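4. Pairing the Buva dash camera with your phone

You've got the camera stuck to the glass and the cable tucked up under the headliner, so the fiddly bit is over. I wrote this section after fitting my own Buva in a Treloar hatchback, and I did a couple of things in the wrong order (twice!), so follow the steps as numbered and you'll be done before your coffee gets cold.

Before you start: park somewhere with a decent phone signal, put the car in park and set the handbrake. You'll want the ignition on for the whole job, engine off is fine. If your battery is old or has been struggling lately, run the engine instead, but only outdoors.

1. Turn the ignition on and wait for the blue light on the camera. Mine takes 20 seconds and I always think it's broken.

2. Hold the side button for 8 seconds until the light starts blinking. Let go too early and it just takes a still picture, and you'll find a lot of those on the card later.

3. Open the Sillano app on your phone, tap Add Camera, and pick the name that starts with BUVA.

4. Type in the code from the sticker inside the box lid. Capital letters matter. 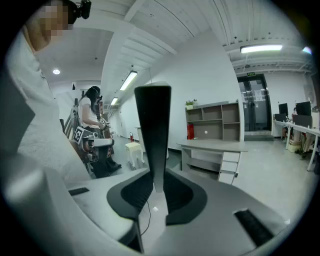
Fig. 4-1. White top at left, black upright jaw at center.

5. When the app asks about the firmware update, say yes. It's a 190 MB download, so use your home Wi-Fi if it reaches the driveway. Leave the ignition on until the light goes solid blue.

CAUTION: Don't switch off the ignition during the update. If the power drops halfway, the camera may get stuck on a red light and you'll have to do the reset in section 7 – it works, but you lose all your settings.

6. Set the clock and the time zone. The camera doesn't pick these up from the phone, and a clip with the wrong time on it isn't much use to your insurance company.

7. Go to Parking Mode and set the cutoff. I use 24 hours because I drive every day. If your car sits for a week at a stretch, choose the shortest setting or turn parking mode off completely.

NOTE: Parking mode only works with the Grulurora hardwire kit. If you're plugged into the lighter socket, the menu still shows up, but in most cars the socket goes dead with the ignition and so does the camera.

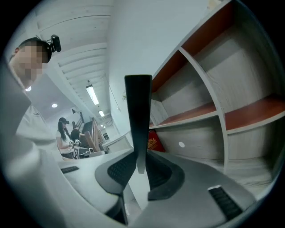
Buva Owner's Guide | Page 24

8. Take a short test drive around the block, then park and open the clips in the app. Check that the horizon is level and the hood takes up only a thin strip at the bottom. If you see mostly sky, loosen the collar, tip the camera down a little and tighten it again by hand (no pliers, the collar is plastic).

CAUTION: Please don't watch the live view while you're driving. The app doesn't lock itself when the car moves, so that part is up to you.

If the app can't find the camera, turn off mobile data on your phone and try step 3 again. Some phones drop the camera's Wi-Fi as soon as they notice it has no internet. You can turn data back on once the clips have loaded.

Formatting the memory card is covered in section 5.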